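Workshop notebook, bottle bench
Jun 12, 2021

Purpose today: settle the lying-down layout for the drinks bottles before the Manley order sheet is finalised. Upright storage was dropped last time because the shelf pitch in the Prendergast unit is too tight for the taller ones with caps on. So everything goes on its side, base to the front, cap to the back. Check whether a bottle can still be identified from the base end, and what rolls.

Surface. Bench top as it stands is too slick for this. Put the patterned cloth down over it, teal side in the working area. The pile is short but enough to slow a round bottle. Cloth is the one from the Isau box, not washed since it came, no effect on the work. Smoothed from the middle outwards. Any fold under a bottle gives a false result, so redo the smoothing whenever the cloth has been dragged.

Bench depth 830 mm, usable 806 mm once the rear lip is taken off. Checked with the steel rule, both ends the same.

Identification from the base end. Labels were never designed for this. The main name normally sits at the front of an upright bottle, so with the bottle on its side it may be facing the ceiling, the cloth or the wall, depending on how it was set down. What faces the front is the base plus whatever part of the label runs low enough. On some bottles that is the legal text and the codes, which is useful for us and poor for anyone looking for a particular drink.

The orange-labelled one is the best case so far. Clear bottle, pale yellowish contents, label in two parts with a clear strip between them. Name, barcode and QR code can all be found without turning the bottle over.

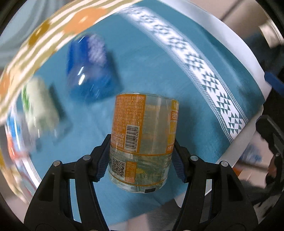

VIYOUNG bottle, base end. Barcode 6 916196 432829 on upper label, QR code on lower.

Barcode on this one is printed vertically. Handheld reader needs turning to match, a nuisance if it is mixed in with bottles printed the other way. Note for the sheet: record barcode direction per bottle, separate column. The Jenetti template has no such column; add it after the "closure" column and leave the rest alone so old sheets still import.

QR codes: not relying on them. They mostly go to the maker's own pages and tell us nothing about stock. Log that one is present and move on.

Rolling. Method as in October: set bottle down on its side, let go, wait 60 seconds, look for movement against a chalk tick. On cloth use a pin, chalk does not show well and does not brush out. Points to keep in mind when reading the results:

- Bottles with flat facets or a waist settle by themselves. A plain cylinder has no preferred position and stays where the cloth holds it.
- Bottles with a bulge at the base lie nose-down or nose-up depending on shoulder diameter. Caps can end up clear of the surface. Not a fault, but the neighbour must not touch the cap.
- Part-full bottles are worse than full ones. The contents carry on moving after the bottle has been put down and can start it off again. Wait for the liquid to settle before starting the clock.
- Ridged bases are easier to line up by eye against a straight edge than rounded ones.

Spacing. Tried to work to a fixed gap of 60 mm between bodies. Works on paper. In practice the diameters differ enough that an even gap looks uneven and an even centre distance leaves the fat ones nearly touching. Suggest fixed centres, set by the widest bottle in the group, and accept the spare room beside the narrow ones. Dividers can then be cut to one pattern.

Row goes along the far edge. Anything still to be logged stays nearer the front and to the right, out of line, so that it is obvious it has not been done.

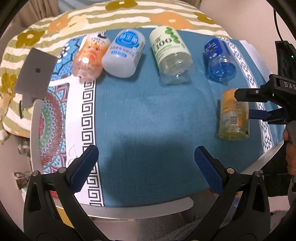

The order within the row does not matter for the trial but will matter on the shelf. Two options. By contents colour is quick to restock by eye and fails as soon as two makers use the same colour. By label is slower and holds up better. The frosted bottle is an argument for label order, as colour tells you very little there. The pale label with the big green "100" reads well and could serve as the marker at a group boundary.

Leaning to label order, with one bottle of each kind kept as the front reference.

Cloth borders were handy as datum lines, the Greek key on the left especially. For the real shelf use a strip of tape with marks on it.

To do:
Add barcode direction column to Jenetti sheet.
Cut one divider in card, fixed centres, try before cutting in ply.
Repeat roll check on bare shelf liner from Prendergast unit.
Ask Manley whether caps to the back is acceptable to them or whether they want caps forward. If forward, the base-end notes are mostly wasted and the neck-end labels need going over instead.
Cloth back in Isau box, folded teal side in.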